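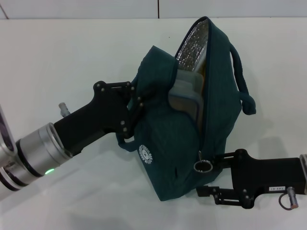 Žofie Matoušek has grown wheat and oilseed rape on 775 hectares for long enough to have been sold most things at least once. Soil scanning, drone maps, a weather station that texted her at night about frost in the wrong valley. When Ruveo launched its variable rate seeding service, she was one of the first the sales people called, and she said no for two seasons before she said yes to a small trial.

"I didn't say yes because I believed them," she says. "I said yes because they dropped the price."

The idea is easy enough to follow. Ruveo takes several years of yield maps, adds a soil survey, and produces a seeding plan that puts more seed where the crop struggles to establish and less where it doesn't. The plan goes to the drill on a memory stick or over the phone network. The company's leaflet promises a more even crop and a saving on seed. It doesn't say how much of a saving, and when I asked Ruveo for trial results from farms of a similar size I was sent the leaflet again.

Matoušek ran the plan on a block of 32 hectares, split into strips, with her usual flat rate in every second one. That was her own idea. The company had wanted her to do the whole block its way and compare it with the field next door.

"The field next door is better land. It was better land when my father had it. If you compare anything with that field you will lose, and if you start from that field you will win. I asked the young man which way around he usually did it and he laughed, so I suppose he knew."

What did the strips show? Less than either side would have liked. The spring plant counts were more even where the rate had been varied, and she says you could tell the strips apart in April if you knew where to stand. By harvest the gap had mostly closed. The combine's yield monitor put the variable strips slightly ahead, by a margin she doesn't trust.

"That monitor is wrong by more than that every time we move to a new field and somebody forgets to calibrate it. Sometimes the somebody is me."

She did use less seed, and she doesn't dispute it. But the soil survey has to be paid for before any seed is saved, and she was quoted 3000 euros for the part of the farm that Ruveo thought would benefit most. There is an annual fee on top. Her own sums have the service paying its way only if seed gets dearer or the yield gain turns out to be real, and one season can't settle the second point.

I put it to her that the same was said about auto-steering, which hardly anyone on her scale would now give up.

"Yes, and I was wrong about auto-steering. I'll admit that to anyone. But with steering you sit in the cab for one morning and you know. Your shoulders know. With this you wait eleven months and then you argue about a map."

The map is another sore point. Her yield data sits in Rastusico, the farm records program she has used for years, and getting it out in a form Ruveo could read took most of a wet week. The two companies each told her the problem was at the other end. In the end it was the dealer, Kollár, that sorted it out, with a cable and a converter program that neither company supports. She was charged 375 euros for the visit and thinks it was the best money she spent on the whole business.

She also wants to know where her data goes afterward. The contract lets Ruveo use it "to improve services," and Fondivex, the investment firm that bought a share of the company, has said in public that it sees value in farm data. What kind of value, and to whom, isn't spelled out. Matoušek asked for the clause to be taken out and was told it was standard.

"Everything I don't like in a contract is standard," she says.

Even so, she is going to run the strips again this fall - same block, same layout, different crop. She has turned down the offer to extend it to the rest of the farm, along with a discount that would have tied her in for five years. If the second season looks like the first, she thinks she might keep the soil survey, drop the subscription and draw up the seeding plans herself.

Can she do that? Ruveo says its method is more complicated than it looks. She spread one of its plans across the kitchen table for me, next to a sketch her father had made of the same block in pencil, with the thin ground shaded in. The heavy seed rates were on the shaded parts, give or take one corner by the ditch.

"He had that corner wrong," she says. "So that's one thing I've learned."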